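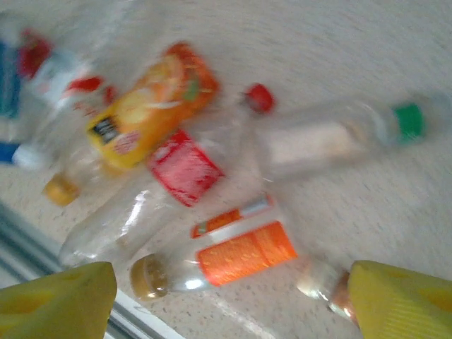 Kunststoffflaschen auf einer gesprenkelten, beigefarbenen Arbeitsfläche.

Pfand ist für Nicanor Prieto zunächst ein Buchungsproblem. Der Betriebswirt leitet bei Arruda die Abrechnung für Einweggebinde und betreut 439 Rücknahmestellen. »Beim Verkauf entsteht eine Verbindlichkeit, bei der Rückgabe erlischt sie«, sagt er. »Dazwischen liegt ein Zeitraum, den niemand im System genau kennt.«

Wie lang er ausfällt, schätzt Arruda aus Stichproben. Der Median liegt nach Prietos Angaben bei 17 Tagen, die Verteilung ist stark rechtsschief. Im März fallen die Rückgaben regelmäßig niedriger aus, im Sommer steigt der Anteil kleiner Gebinde. Die Rückstellungen werden deshalb monatlich angepasst.

Schwieriger sind die Differenzen zwischen gemeldeter und gezählter Menge. In der Zählstelle Barnlow wurden im letzten Quartal 117 Säcke beanstandet, meist wegen beschädigter Plomben oder unlesbarer Etiketten. »Ein unlesbares Etikett kostet uns mehr Arbeitszeit, als der Sackinhalt wert ist«, sagt Prieto. Ausgebucht werde trotzdem erst nach der zweiten Zählung.

Seit der Umstellung auf die Software Fumirora läuft der Abgleich über Nacht. Händler mit weniger als 900 Gebinden im Monat melden weiterhin per Formular — eine Übergangslösung, deren Ende offen ist. Prieto hält sie für vertretbar. »Der Fehler ist klein und vor allem bekannt. Mit einem bekannten Fehler kann ich einen Abschluss machen.«

Als Nächstes wird der Standort Piltthorpe angebunden. Dort fehlen noch die Schnittstellen zur Lagerverwaltung.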